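Flulberg hall clothing room to reopen in February

The clothing room at the Olivares Street hall in Flulberg will open again in February, after a winter spent repainting the walls and sorting through racks of donated coats, curtains and blankets.

The room had been closed while old shelving was taken out and the walls were patched and painted white. Work took seven weeks, two more than planned, as part of the plaster behind the shelves had to be replaced.

More than 1,000 items were handed in over the past year, according to the hall's newsletter. Of those, 343 were winter coats. Most have been washed, mended where needed and put back on hangers. Clothes that could not be repaired went to Idby, a textile recycler on the edge of town, which cuts them up for cleaning cloths and padding.

Dark colours are in good supply this year, the newsletter says. Children's sizes are harder to come by, and so are grey or black trousers suitable for work. Donors are asked to check pockets before dropping anything off and to keep shoes in a separate bag - last year several pairs were split up during sorting.

The shelving is being replaced with hanging rails from Ramance, a shop-fitting firm that offered the hall a discount on used stock. The rails take up less floor space and leave room for a folding table and a mirror near the door.

Opening hours stay the same, from 10 a.m. to 2 p.m., with donations accepted until 1 p.m. The side entrance is to be used until the front steps are repaired.
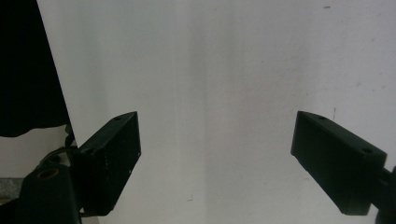

Black fabric against a white wall.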